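Search this site Enter keywords Go

Against the Lidded Box

Jun 18, 2018

Most advice on storing small goods begins with the container's lid. Lids keep dust out, lids allow stacking, lids take a label. I have worked with open bins for long enough to think the advice is wrong for anything that gets handled more than once a day, and I want to set out the argument in terms of access time, surface wear and sorting.

Access time first. A lidded box requires two hands or a clear surface on which to put the lid. In the Totley stockroom we kept 900 items in lidded boxes on open shelving, and the lids spent most of the working day on the floor or on top of the wrong box. When Hongmei Xiao took over the room she removed every lid from the two lower shelves and left them on the upper ones, where the slow stock sits. Complaints about missing lids stopped, as they were bound to. Complaints about dust did not increase. Items that are in use do not stay still long enough to collect any.

The second point is depth. An open bin fails when it is too deep for its contents, and this is the usual reason people go back to lids. If the contents form more than two layers, the bottom layer is effectively in storage and should be somewhere else. Yichen Qiu disagrees with me on this and allows three layers for soft goods. I accept the exception for cloth. For rigid pieces I do not, since a hand going into the third layer displaces the first two and the order is lost.

The third point is the wall. Catalogs such as the one from Prikelen sell bins by volume, which tells the buyer very little. Two bins of equal volume can differ a good deal in how well they work: a smooth wall lets a flat piece be slid up and out, while a ribbed wall catches corners. I would take a smaller bin with smooth sides over a larger one with ribs, and have done so at item 3141 in our own list, at a higher price.
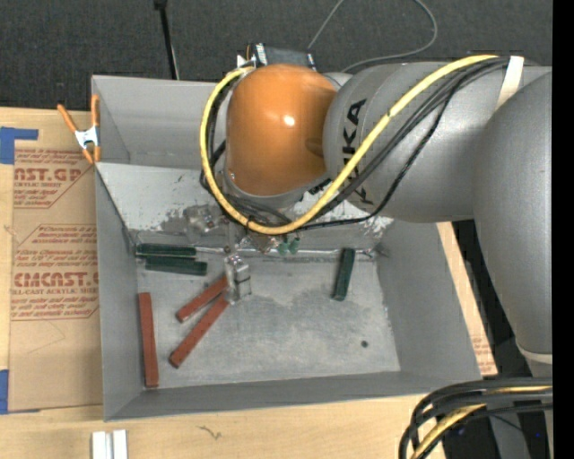
Wear is treated as a defect in most purchasing guides, and bins are replaced when they look bad. I think this is wasteful. Smudges and scratched patches on a metal floor, with whitish worn areas on a sloping panel above it, do not change what the bin can hold, and three dark green blocks lie as legibly on that surface as they would on a new one. So do three reddish-brown ones. With two colors in one open bin, a divider would add little: the colors already separate the contents for anyone looking down. The reasons to replace a bin are a bent rim, a sharp edge or a floor that no longer sits level on the table.

The same reasoning applies to labels. An open bin labels itself as long as it holds no more than two kinds of thing. The Eda system, which assigns a printed code to each of 100 positions, was designed for closed boxes and should be left to them. On open shelves at Jin we use a code only above shoulder height, 21 positions in all, and the printed sheet is revised each June.

Contact | Copyright 2018 | Back to top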